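Table Displays, Reviewed by a Skeptic
Gallery by Štěpánka Šindelář

I have now been to 21 of these hobby and swap fairs, and I still doubt that dressing up a table does anything for it. The people at Nostlow Hall swear by it. Their handout for June tells every table holder to put up a backdrop, add lettering, and "tell a story with your items." I went along the rows to see how much story I could find.

Table 10. Plain sheet, cardboard sign, one lamp. The sign said Adley Crafts and gave no prices. I stood there for a while and left without learning what a candle cost.

Table 18, or possibly 19, as the numbers had been taped over twice. Baskets inside baskets. It looked nice enough from the aisle, but you had to unpack three of them to reach anything. 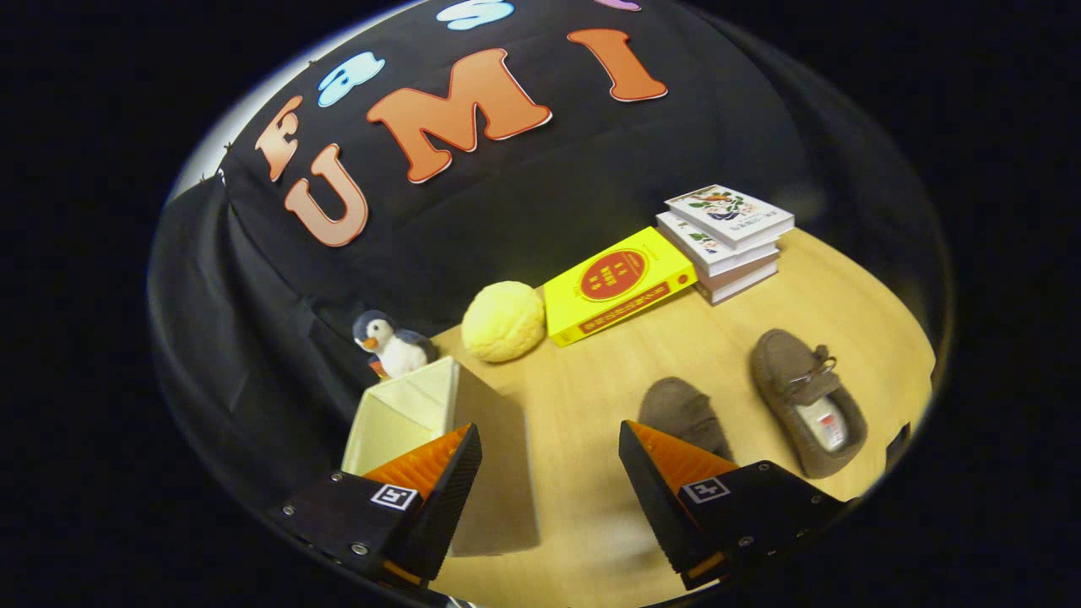 Black cloth is the handout's favorite advice, and I'll admit it has a point when the goods are bright. Dark things are another matter. Most tables put too much faith in the cloth and too little in the order of what stands before it. I can't find the story that runs from a plush penguin through a yellow book to a pair of brown moccasins, though the big orange letters pinned up behind them did get my attention. The slippers I would have moved to a table with other shoes. The neat stack of books could stay.

Radebe's corner, by the stairs. No cloth, no letters, just crates of records with dividers. It had the longest line I saw all morning, which the handout doesn't explain.

Triltton Road school table. Paper flowers on every edge, and the jam hidden behind them. I bought a jar anyway. The label said plum and I have my doubts.

The handout runs to 188 lines and mentions price tags once. My own table goes up next time with tags on everything and no theme.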